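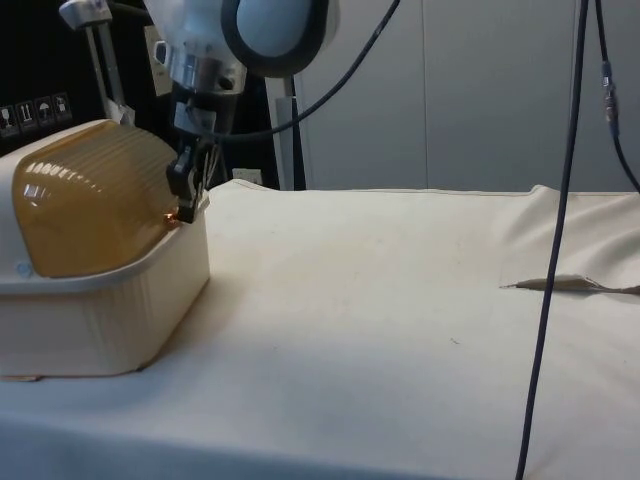
4.2. Apertura de recipientes con tapa abatible

La tarea consiste en abrir por completo una caja de plástico con tapa articulada, apoyada sobre una mesa cubierta con un mantel claro. El recipiente no se fija a la superficie, de modo que un exceso de fuerza lateral lo desplaza y el episodio suele perderse. Se recogieron 241 demostraciones teleoperadas en la celda de Firport, con la posición inicial de la caja variada entre episodios.

Comparamos Clama con 2 métodos de referencia, Arnano y Meng, entrenados con los mismos datos y el mismo número de pasos. Los tres reciben la imagen de una cámara fija y el estado articular del brazo; ninguno dispone de sensor de fuerza en la muñeca. Un ensayo se considera correcto cuando la tapa queda levantada sin apoyo de la pinza (figura 3).
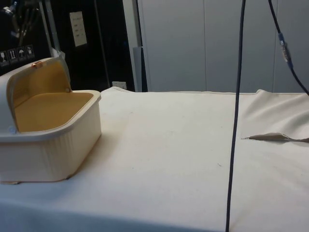 Figura 3. Caja abierta, con la tapa levantada y la pinza sin contacto con ella.

Los fallos de Arnano se concentran en la aproximación: los dedos llegan al borde con un error de altura y empujan la caja. En Meng, el contacto inicial es correcto en casi todos los ensayos, pero la pinza se retira antes de tiempo y la tapa vuelve a caer. Clama reduce ambos tipos de error, aunque en 11 ensayos la caja giró sobre el mantel durante la elevación. Atribuimos este comportamiento a la escasez de demostraciones con correcciones de orientación. Los pliegues de la tela no se controlaron entre ensayos y su efecto sobre el deslizamiento no se ha medido por separado.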